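The Year I Tried to Fix Everything

My toaster died in July, and I took it personally. It was a wedding present, it had survived two apartments and a kitchen fire (small, my fault), and one morning the lever simply refused to stay down. I had a new one in my online cart before the coffee was done. Then I went looking for somewhere to put the old one and found the drawer.

You probably have a drawer like mine. Mine had a hand mixer with one working beater, a bike light, two watches, a music box from my aunt and a flashlight that only came on if you hit it. I'd kept all of it because throwing it out felt bad and fixing it felt like something other people knew how to do. I closed the cart and went to ask around.

That's how I ended up at a repair evening in Cleven, a 40-minute drive from my house, holding a toaster in a grocery bag and feeling pretty silly. The room is up a flight of stairs over the old Craddock shoe store. There are folding tables, good lamps, a kettle that never gets a rest, and a lot of people bent over things with their glasses pushed up on their heads. You sign in, you take a seat, and then somebody hands you a screwdriver. I'd sort of been hoping they'd keep the screwdriver.

Hywel Parry got me. He fixed office copiers for most of his working life and he talks to appliances under his breath, the way some people talk to horses. "Where does it hurt?" he asked, and I realized he meant the toaster. We took the bottom off and a truly shameful amount of crumbs came out. The lever, he told me, is held down by a little electromagnet, and mine was so gunked up that it couldn't grab. We cleaned it with a brush and it held. I may have yelled.

So of course I went home convinced I could fix anything, and I broke the mixer for good within a week. I'd opened it on the living room rug (don't do this!) and a spring went somewhere I have still not found. When I confessed, Hywel laughed so hard he had to put his tea down. Then he gave me the only rule he seems to have, which is to work on something white. An old pillowcase, a sheet of paper, a cutting board you don't love. Small parts show up on white and they vanish on everything else.

I've gotten a little obsessed with small parts, to be honest with you. I bought a Rorna parts tray with lids that snap shut, and I now own 500 assorted screws that came in a tin and cost less than lunch. I label things. I draw little maps of where each screw came out, because they look the same and they are not the same. Put a long one where a short one goes and you can crack a case from the inside - ask me how I know.

The money side is murkier than people like to claim. My toaster cost nothing to fix. The bike light took a switch and an evening. But I also had a Grerkarix coffee grinder, a pretty fancy one, that was glued shut at the factory, and there was no way in that didn't involve a saw. I was quoted 300 dollars to have it looked at by the one shop that would touch it, and I said no thank you and felt rotten for days. I don't think fixing things should depend on whether somebody in a design office picked glue or screws, but a lot of the time it does.

What I didn't expect was how much I'd like the waiting. Glue has to dry. Parts take two weeks to show up and then they're the wrong ones. I used to get itchy if a page took too long to load, and now I'll happily sit with a watch back and a cup of tea and poke at it until bedtime. My husband says I hum. The watches, by the way, are both still dead, and I'm fine with that. One of them needed a person with far better eyes than mine and the other, according to Hywel, needed a prayer.

The music box I saved for last, since I was scared of it. It had been my aunt's and it played most of a waltz and then gave up. Hywel wouldn't touch it. He pulled up a chair, folded his arms and made me do the whole thing while he looked on, and it took us two evenings. There was lint wound around the little fan that controls the speed, years and years of it. I picked it out a thread at a time. It plays all the way through now, a bit fast. I'm going back next month with a lamp. 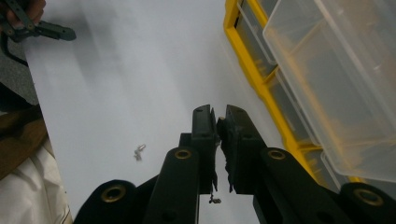
Black jaws, a white surface and one very small twist of metal.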